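4.3 Replacing the filter cartridge

The Killard under-bench water filter uses a single Fluritz cartridge. Replace it after 3,000 litres or when the indicator on the tap base turns red, whichever comes first. The cartridge fits all Killard housings sold after March.

Caution: Do not use the filter on a hot water line. Water above 30 °C will damage the cartridge.

1. Close the isolating valve on the cold water line.

2. Open the filter tap and let it run until the flow stops. Leave the tap open.

3. Place a bucket or tray under the housing. Allow at least 50 mm of clearance below the bowl.

4. Turn the bowl anticlockwise with the Ladska spanner supplied. Do not use a pipe wrench – it will mark the bowl and may crack the collar.

5. Lift out the old cartridge and put it in the general rubbish.

6. Wipe the O-ring groove with a clean cloth. If the O-ring is flattened or nicked, fit a new one (see 4.5).
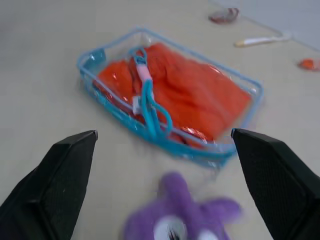

7. Coat the O-ring lightly with silicone grease. Petroleum jelly must not be used.

8. Insert the new cartridge with the arrow facing up and screw the bowl on by hand. Tighten a quarter turn with the spanner.

9. Open the isolating valve slowly and check for leaks at the collar.

10. Flush 70 litres through the filter tap before drinking the water.

Note: Cloudy water during flushing is trapped air and will clear.

If the collar still leaks after refitting, close the valve and see section 6, Faults. Van Wyk mounting brackets are covered in 2.2.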